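德里莱瓦橄榄球俱乐部 青训与女子项目进展报告（六月）
提交：布罗林基金 社区体育拨款部
执笔：托努·彼得劳斯卡斯（Tõnu Petrauskas），项目负责人

一、先说我不太相信的部分

上一期报告里写过一句“球员参与度显著提升”，那句话是我签的字，现在想收回一半。登记人数确实到了169人，这个数字在申请书里承诺过，也确实达到了。但登记只需要家长在表格上签个名，一个春天只来过两回的孩子也算在里面。若按“连续六周、每周至少到场一次”来算，剩下的人就少得多，而我们直到四月才开始这样记录，之前的数据没有办法补。

所以请基金方面在看169这个数时，把它当作通讯录的长度。下一期我会只报到场口径，数字会难看一些，但可以拿来和明年比。

二、U16男队：新的抢断区训练法

去年冬天，教练组从韦恩库斯（Venckus）体能工作室买了一套抢断区课程，承诺用十二周把我方持球进入冲撞后的丢球率降下来。课程费用占了本期训练预算里最大的一笔，所以我多写几句。

十二周已经上完。球员喜欢，这一点没有疑问，低重心入位和第二名支援球员的到位角度都比以前规矩。问题在于怎么证明它有用。课程方给的总结里，前四场和后四场相比，丢球减少得很漂亮，可前四场里有两场对手是联赛头两名，后四场里有两场是在自己的场地踢垫底的队，其中一场对方只凑齐了十四个人。把这两类比赛放在一起比，我看不出能说明什么。

我请埃丽娜·瓦赫尔（Elīna Vaher）把录像重新看了一遍，只取对手水平接近的那几场。她的意见是：前场的支援速度确有改善，本方22米区内几乎没有变化，尤其是下半场最后二十分钟，球员一累，老毛病全回来了，站着进抢断、从侧面切入、手撑在地上。她在比赛里数出的侧面切入犯规，多数都来自同样几名前排球员。这更像体能问题，再买一套课程解决不了。

韦恩库斯方面已经报来第二阶段的价格。我的建议是暂不续约，把钱挪到前排球员的力量训练上，秋天再看。主教练不同意这个判断，他认为十二周太短，孩子们刚刚学会就停下来很可惜。他的书面意见附在财务表后面，请一并阅读。

三、女子七人制

这是本期唯一超出我预期的部分，我也因此看得格外仔细。

申请时我们计划先组一支成年女子七人制队，开季前能稳定来训练的勉强够一支队伍加三名替补。到五月底，名册上有30人，平均到场情况比男队还好。她们参加了沃尔蒂内（Woltine）杯的预选，小组第二出线，在四分之一决赛输给了一支明显更有经验的球队，比分不好看，上半场的防守线拉得太散，外侧通道被对方同一名边锋跑穿了三次。 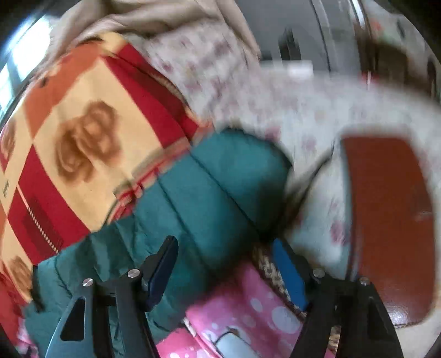 队伍眼下最大的隐患是深度。三十个人里，以前打过十五人制的不到一半，会踢定位球的只有一个，开球手膝盖有旧伤，一旦缺阵，我们连重新开球都没有把握踢够十米。教练想在八月前培养两名替补开球手，计划写得很好，只是我在计划里找不到谁来带这项训练。装备也还停留在凑合的阶段，各人穿各人的，场边堆起来五花八门。统一的训练外套列在下半年预算里，我本人把它排在护齿和冲撞垫之后，队长对此有意见，我理解，但顺序不打算改。

还有一点需要提醒。女队增长这么快，多半是因为附近另一家俱乐部今年停了女子组，她们的人没有别处可去。等那边恢复，我们会留下多少，现在谁也说不准。请不要据此把明年的目标往上加。

四、裁判与教练培养

计划培养的社区级裁判，理论课全部上完，实际执法过比赛的只有3人。其余学员的说法是周末没有时间，我私下问过几位，更真实的原因是怕被场边家长骂。五月的一场U12比赛中，一名十七岁的见习裁判因为一次前掷判罚被两名家长追到更衣室门口。俱乐部当晚开了会，两名家长本赛季不得再进入场边区域，但那名见习裁判至今没有再报名执法。

我们原先打算用这笔培训费再开一期理论班。照目前的情况，开十期也没有用。我提议把余款改为每场安排一名成年人陪同见习裁判，费用不高，主要是交通和午餐补贴。这项改动需要基金书面同意，申请表另附。

教练方面，两人通过了初级认证考核，另有一人因为工作调动中途退出，报名费不退，这笔损失已如实记在账上。

五、脑震荡规程

全季记录疑似脑震荡46例，包括训练和比赛。去年同期的数字小得多，有理事问我是不是训练变危险了。我认为去年是漏报。去年的记录靠教练赛后回忆，今年改成场边填卡，凡是停下来做过检查的都要填，口径不同，两个数字不能放在一起算涨幅。

不过新办法也有窟窿。分级恢复训练的六个阶段里，第四阶段到第五阶段之间需要医生签字，卡片抽查时发现有几张签字栏空着，球员却已经回到对抗训练。我问了相关教练，回答是“医生口头同意了”。口头同意不算数，已经通知各队，从六月起没有签字的一律不得进入对抗，哪怕是决赛。能不能执行下去，要等到真有一场决赛才知道。

六、场地

二号场的排水工程推迟，承包方先说四月完工，后来说六月，最近的一封邮件已经不写月份。目前雨后仍有积水，集中在靠北侧的达阵区，U14以下各队全部挪到一号场，晚间训练挤在一起，常常是半片场地练传球，另外半片练斗牛，互相喊话都听不清。

我不建议在完工前支付尾款。承包方提出先付一半以便订购管材，我没有答应，合同里没有这一条。若基金方面另有考虑，请直接告知。

七、资金使用

截至本期末，总支出接近计划进度，其中训练课程超支，裁判培养和场地两项大幅结余。结余不代表省钱，只代表事情没做成。明细见附表，发票编号与扫描件由埃丽娜保管，可随时调阅。

附表里有一处需要说明：客场交通费比预算高，主要是女队预选赛临时改了赛地，原来的大巴订金没能退回来。

八、下半年打算

训练到场数据按月统计，各队教练签字后交给我，不交的队暂停申领器材。

U16前排球员从七月起每周加两次力量课，由我们自己的体能教练带，不外包。九月用同一套录像标准再看一遍本方22米区内的表现，仍由埃丽娜评估，主教练可以指定一场他认为有代表性的比赛加进去。

女队八月前确定开球手训练的负责人。确定不了，我会在下一期报告里照实写。

裁判陪同方案等基金答复，最迟希望在新赛季抽签之前收到，否则第一轮U12比赛仍然只能从邻近俱乐部借裁判。

以上各项如需面谈，工作日下午四点以后我都在俱乐部办公室。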